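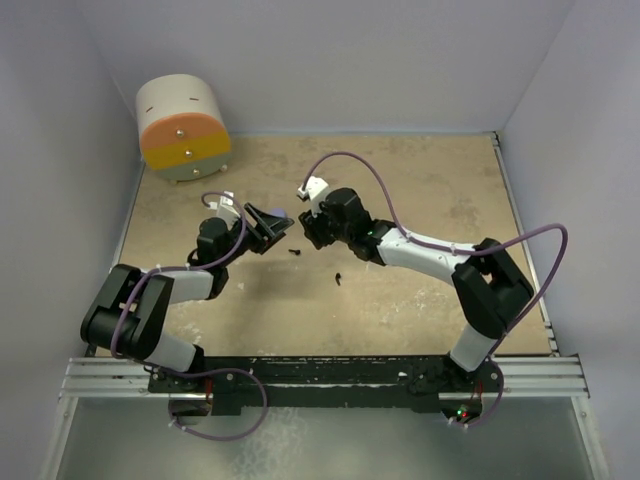

I have a soft spot for tiny drawers, so I was thrilled when the Clarkari swap shelf announced a whole month of small storage. Bring in a little cabinet you don't use, take home another one. My desk is a mess of screws and clips, and a small round drawer unit standing in the corner of a table is pretty much my dream fix for all those little dark bits that end up in the middle of it! The swap opened on 2021-12-21 and 41 pieces went on the first afternoon.

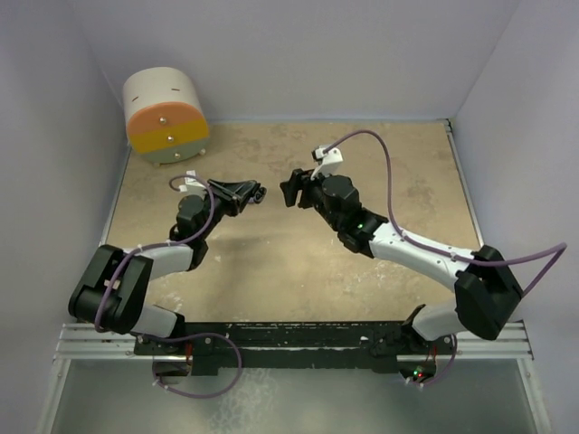

Aurelio Espinoza, who runs the shelf at the Tullero library, told me the kid-sized ones go fastest — he put out 12 before lunch and had two left by closing. I got there late and still came home with a spice box, which now holds my thumbtacks and a lot of dead batteries I should deal with.

The next swap is planned for June, same spot, and it's free. Please empty your drawers before you drop them off (Aurelio found a sandwich in one).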